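**Plorkix hand-held gripper kit – evaluation progress report**
Prepared for: Holton program office
Prepared by: Ikechukwu Edet
August 25, 2022

**Status**

The evaluation is on schedule. Both grippers were calibrated at the Irside office, and desk trials are under way. Spending remains within the approved amount.

**Work this period**

We recorded 1,324 demonstrations, each up to 80 seconds long. Tasks cover picking up, moving and setting down small items on an ordinary office desk. Operators work seated, one gripper in each hand, and no furniture is moved beforehand. Position is recovered from the marker cube on each gripper.

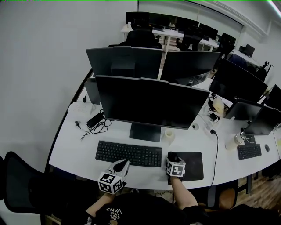

*Figure 1. Desk trial with both grippers. A marker cube is fitted to each unit.*

Tracking holds well while both cubes face the operator. It drops out when the wrist turns past side-on, and again when one forearm crosses the other. The supplier's software flags these gaps but does not fill them. We have set aside 300 recordings with gaps for manual review.

Grip force is even between the two units. The left trigger has more free play than the right, and Milošević, the supplier, has agreed to send a replacement spring. Operators report some wrist fatigue in longer sessions – we now rotate them between tasks.

**Open items**

- Manual review of flagged recordings: started.
- Replacement spring: awaiting delivery.
- Battery life under continuous use: not yet tested.
- Licence terms for the export tool: still unclear. A written answer has been requested.

**Next period**

Phase 2 repeats the same tasks standing at a bench, with brighter overhead light. We ask that the loan of the kit be extended to cover this phase. No further funds are requested.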